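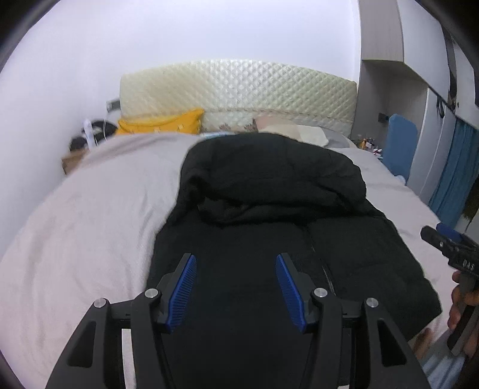
Black jacket on the spare bed, quilted headboard behind

plullis_jen
Spare room is nearly there and I'm so chuffed! The cream headboard was $53 secondhand in Gretham and I love the diamond quilting, it catches the light beautifully. Keeping the yellow pillow too. Next job is coats. Everyone's end up on this bed in August. Fold or hang?

Zamfira Munteanu
Oh that arched top is gorgeous! Hang, always. A big black jacket on a pale pink blanket means lint all over it, ask me how I know.

oprea16
Disagree with Zamfira. Bulky ones go out of shape on skinny hangers. Lay it flat, sleeves in, hood down over the top, then roll from the bottom. I fit 4 in one drawer.

Zamfira Munteanu
Rolled puffy stuff goes flat as a pancake though. Wide hangers exist!

bunirlow_bev
Team roll for travel, team hang for home. Love the patchwork pillow – is it homemade? I'd swap the yellow one for a dusty pink to match.

plullis_jen
No way Bev, the yellow stays, it's the happiest thing in there! Patchwork one was my aunt's work. Going to try oprea's roll tonight and hooks behind the door for visitors.

oprea16
Yes! Do the zip up first or it'll fight you.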